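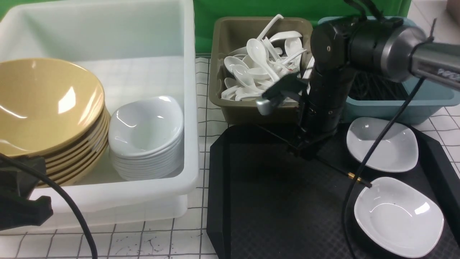

Figure 2. Bowls sorted by type in a shared bin, with soup spoons in a separate tray.

Breakage and lost time in small canteen kitchens come mostly from the way clean dishes are put away between meals. We looked at this question in the dish room at Gavby, where soup is served at midday and the same bowls are often needed again by evening. Bowls of one shape were nested and kept to one side of a bin, as with the tan bowls and the rounded-square white bowls in Figure 2, which share a bin but form two stacks of different heights. Spoons were not sorted at all. They went into a tray in a heap, handles pointing every way, and staff picked them out by hand as they set the counter.

Nesting by shape was already the habit at Gavby before our visits began in May. At Skudedberg, the second site, round and square bowls were mixed in the same stack, and the stacks leaned or jammed when someone pulled a bowl from the middle. We asked the Skudedberg staff to switch to the Gavby layout and kept a tally of every bowl put away after the change — 1331 in all. Chipped rims were logged on a paper sheet by the shift lead, Raymonde Hawthorne, who also noted when a stack had to be taken apart to free a stuck bowl.

Stack height was left to the staff. Most settled on up to eight bowls and started a new stack after that, though taller ones were common on busy days. Tall stacks were set against the wall of the bin. Spoons gave less trouble than we expected. Sorting them by direction was tried for one week at Skudedberg and dropped, as staff found that it took longer than picking from the heap. Counts for both sites are given in the next section.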